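Take the Label Off the Bin
By Nathalie Cuypers

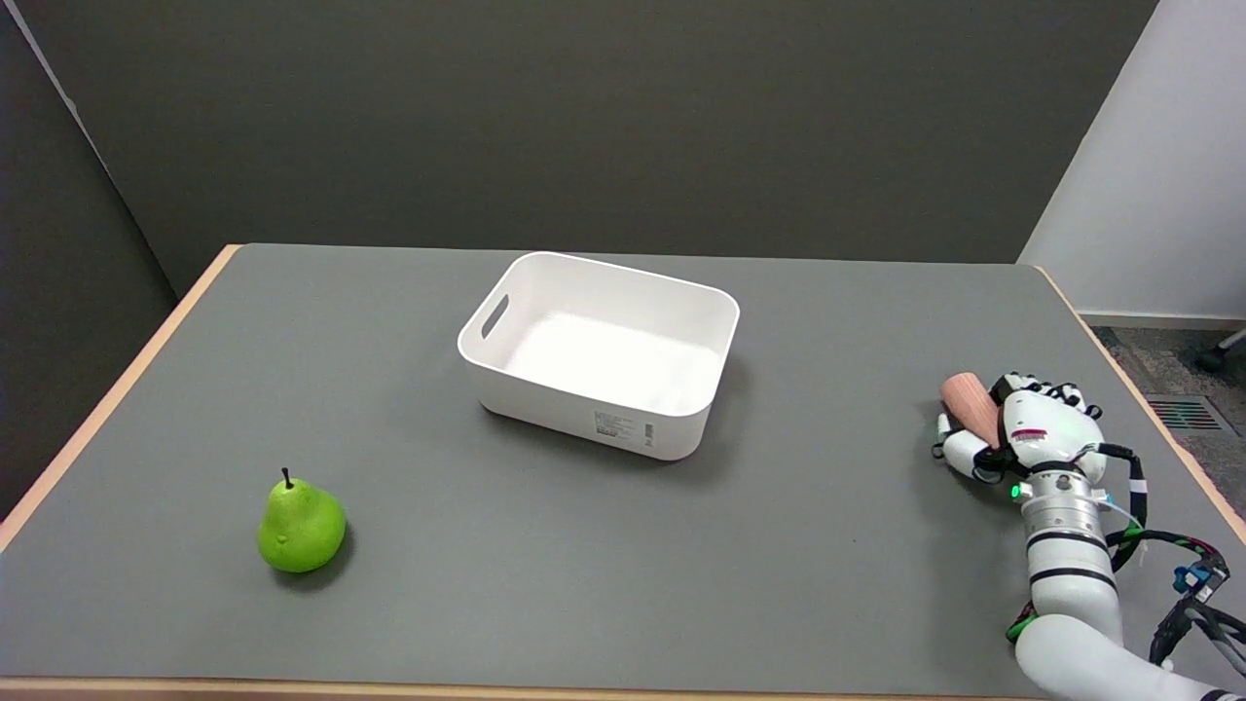 Buy fewer bins, and buy plain ones

I have a simple opinion about storage bins. One white plastic bin with a slot for your hand does more good in a house than a closet full of matching baskets with lids. I have owned both.

Lids are the first problem. A lidded bin gets stacked, and a stacked bin gets forgotten. When I moved out of the apartment in Dastenitz I opened 27 of them and could not have told you beforehand what was in more than 5. An open bin shows you what you have. If there is a pear in it, you see the pear and you eat it.

Color matters too. Dark bins hide crumbs and juice. White ones get wiped.

My neighbor Vija Jaunzems disagrees with me about fruit. She says it belongs in a bowl, on the table, where people will reach for it. She may be right for pears, which bruise if you pile them up. I still use a bin for apples and onions, and keep the pears out on the table until they soften near the stem.

As for the little product label, peel it off the day you bring the bin home. Left on, it collects grime at the corners and then takes hot water and a fingernail to remove.

I am down to three bins in the kitchen. Two are in use. The third stays empty, and I would argue for keeping it that way, so there is always somewhere to put the groceries while you clear a shelf.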